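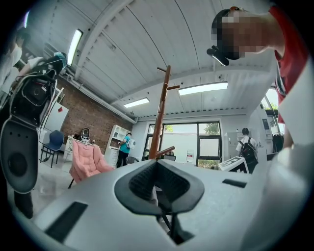 Stidis Gebäudeservice, Serviceportal
Vorgang: Brummen und Flackern an der Deckenbeleuchtung
Objekt: Canetti, Raum mit der Ziegelwand
Gemeldet von: Roxana Inga
Eröffnet: 19.11.2024
Priorität: mittel
Status: geschlossen

Roxana Inga schrieb:

Guten Tag,

ich möchte eine Störung an der Beleuchtung melden. Es geht um den Raum mit der roten Ziegelwand und der weißen Wellblechdecke. Die lange Röhre auf der Seite von der Ziegelwand flackert. Das Flackern ist nicht stark, aber wenn man länger nach oben arbeitet oder den Kopf oft hebt, wird es sehr unangenehm. Zwei Kollegen haben schon über Kopfschmerzen gesprochen.

Dazu kommt ein Brummen. Ich kann leider nicht sicher sagen, ob es von der Röhre kommt oder von dem Rohr, das oben an der Ziegelwand entlang läuft. Beides liegt nahe zusammen, und die Decke trägt den Ton weiter. Wenn man unter der eckigen Leuchte in der Mitte steht, hört man es auch, nur etwas leiser.

Was ich schon probiert habe:
Licht ausgeschaltet und nach einer kurzen Pause wieder eingeschaltet. Das Flackern kommt zurück, manchmal sofort, manchmal nach etwa 50 Minuten.
Den anderen Schalter neben der Tür benutzt. Kein Unterschied.
Die Ladegeräte an der Wand ausgesteckt. Kein Unterschied.

An die Leuchte selbst bin ich nicht gegangen, wir haben keine passende Leiter.

Mit freundlichen Grüßen
Roxana Inga

Kevin Sánchez (Stidis) schrieb:

Hallo Frau Inga,

danke für die Meldung. Ich brauche noch folgende Angaben, bevor ich jemanden schicke:

Flackert nur die lange Röhre oder auch die eckigen Leuchten?
Ist das Brummen auch da, wenn das Licht aus ist?
Wurde in letzter Zeit an der Decke oder an dem Rohr gearbeitet?

Gruß
K. Sánchez

Roxana Inga schrieb:

Guten Tag Herr Sánchez,

zu Ihren Fragen:

Nur die lange Röhre flackert. Die eckige Leuchte weiter hinten scheint mir ein bisschen gelblicher als früher, aber sie brennt ruhig. Vielleicht bilde ich mir das ein.

Das Brummen ist ohne Licht weg. Ich habe es heute früh geprüft, als noch keiner da war. Man hört dann nur noch die Lüftung vom Nachbarraum. Ein zweites Geräusch ist mir dabei aufgefallen, ein leises Klappern oben am langen Träger, aber nur, wenn draußen ein Lastwagen vorbeifährt. Ich schreibe es der Vollständigkeit halber.

Zu der dritten Frage: Im Juni hat eine Firma die Decke gereinigt. Ob sie dabei die Leuchten abgenommen hat, weiß ich nicht. Herr Salazar war damals zuständig, ich setze ihn in Kopie.

Mit freundlichen Grüßen
Roxana Inga

Efraín Salazar schrieb:

Hallo zusammen,

ja, ich habe die Reinigung begleitet. Die Abdeckungen von den eckigen Leuchten wurden abgenommen und gewaschen. Bei der langen Röhre wurde nur von außen gewischt, so habe ich es in Erinnerung. Ein Protokoll habe ich von der Firma nie bekommen, obwohl ich es zweimal angefragt habe. An dem Rohr hat niemand gearbeitet.

Noch ein Hinweis für den Techniker: Bitte die Leiter nicht an die Ziegelwand lehnen. Die Fugen sind an manchen Stellen weich und es rieselt dann auf den Boden. Besser ist eine freistehende Leiter.

Grüße
E. Salazar

Kevin Sánchez (Stidis) schrieb:

Danke, das hilft. Brummen nur bei eingeschaltetem Licht spricht für das Vorschaltgerät. Ich plane Frau Escobar ein. Sie bringt eine Ersatzröhre von Lemieux und ein Vorschaltgerät Jorine mit, beides haben wir im Lager. Bitte den Bereich unter der langen Röhre für den Vormittag frei machen, Stative und Stühle bitte auch zur Seite.

Status geändert: in Bearbeitung

Nelly Escobar (Stidis), Einsatzbericht 1:

Stromkreis freigeschaltet, Röhre ausgebaut. Beide Enden dunkel verfärbt, eine Fassung locker. Röhre ersetzt, Fassung nachgesetzt. Flackern nach dem Einschalten nicht mehr vorhanden. Brummen weiter hörbar, etwas schwächer. Vorschaltgerät konnte ich nicht tauschen, die Schraube vom Gehäuse war rund gedreht und ich hatte den Ausdreher nicht dabei. Neuer Termin nötig.

Klappern am Träger: ein Blech der Decke liegt dort nicht fest auf. Sicher gegen Herunterfallen, aber es schlägt an. Mache ich beim zweiten Termin mit.

Roxana Inga schrieb:

Guten Tag Frau Escobar,

vielen Dank für Ihre Arbeit. Das Licht ist jetzt viel besser, alle haben es sofort gemerkt. Ich habe noch eine Bitte: Die neue Röhre ist deutlich weißer als die eckigen Leuchten. Für uns ist das nicht nur eine Frage vom Geschmack. Auf der Seite von der Ziegelwand sehen Farben jetzt anders aus als in der Mitte vom Raum. Gibt es die Röhre auch in einem wärmeren Ton?

Mit freundlichen Grüßen
Roxana Inga

Ariel Cabrera schrieb:

Ich sitze meistens rechts und kann das bestätigen. Für mich wäre es auch in Ordnung, wenn man die eckigen Leuchten auf den weißeren Ton bringt. Hauptsache, es ist überall gleich. Wärmer muss es von mir aus nicht sein.

Kevin Sánchez (Stidis) schrieb:

Die Röhre gibt es in warmweiß, ohne Aufpreis. Die eckigen Leuchten umzurüsten kostet mehr und muss von Ihrer Seite freigegeben werden. Mein Vorschlag: Wir tauschen die Röhre beim zweiten Termin noch einmal, die jetzige nehmen wir zurück. Bitte um kurze Bestätigung.

Roxana Inga schrieb:

Ich bestätige den Tausch in warmweiß. Herr Cabrera ist einverstanden, ich habe mit ihm gesprochen.

Nelly Escobar (Stidis), Einsatzbericht 2:

Schraube ausgebohrt, altes Vorschaltgerät ausgebaut. Verguss an einer Seite gerissen, daher das Brummen. Jorine eingesetzt, Röhre in warmweiß eingesetzt. Probelauf ohne Befund. Deckenblech am Träger mit einer neuen Schraube und Gummischeibe befestigt. Staub unter der Leuchte abgesaugt. Die eckigen Leuchten wurden nur angesehen, keine Arbeiten.

Hinweis: Auf dem Gehäuse der langen Leuchte fehlt eine Abdeckkappe. Nicht sicherheitsrelevant, aber bestellt.

Roxana Inga schrieb:

Guten Tag,

ich habe jetzt einige Tage gewartet, damit ich nicht zu früh schreibe. Kein Flackern, kein Brummen. Der Farbton passt gut zu den anderen Leuchten, einen kleinen Unterschied sieht man nur, wenn man direkt hinein schaut. Auch das Klappern habe ich nicht mehr gehört.

Von meiner Seite kann der Vorgang geschlossen werden. Die Abdeckkappe können Sie mir gerne per Hauspost schicken, Herr Salazar hat inzwischen eine freistehende Leiter besorgt.

Vielen Dank an alle und freundliche Grüße
Roxana Inga

Kevin Sánchez (Stidis) schrieb:

Die Kappe bitte nicht selbst montieren, Frau Escobar kommt ohnehin zur nächsten Prüfung ins Haus und bringt sie mit. Ich schließe den Vorgang.

Status geändert: geschlossen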